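Two-arm board handover: wrist view only, results so far
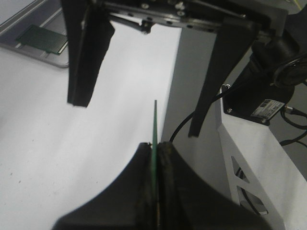
Post #1 by corier_bench
Hi all, and thanks again for the warm welcome in November! We've been training the handover at Latville with one arm holding the green board upright by its edge and the other coming down over it with the fingers spread wide. The policy only sees the wrist views, no overhead camera at all. With 600 demos it was hopeless, but with 2,000 we got 21 failed handovers on the whole test set, and I'm still grinning.

Post #2 by Prakemance
Lovely work, but 21 out of how many? I'd also want to see it with the overhead view added before crediting the wrist views, much as I'd like to believe you.

Post #3 by corier_bench
Fair, I got carried away (sorry!). 21 out of 600 trials, 3 seeds pooled.

Post #4 by Henryk Jabłońska
I'd push back a little on Prakemance. When a board is that thin and you're holding it edge-on, a view from above gives you very little to go on, and we spent a long, sad spring at Espinoza learning that. My worry is grip height. If the board always sticks up that far past the fingertips, the second arm has an easy target. Could you vary it?

Post #5 by Prakemance
Vary it, yes, but run the overhead baseline too. I'm stubborn on that one.

Post #6 by corier_bench
Okay, both! Grip height goes first, as the arms are already set up for it.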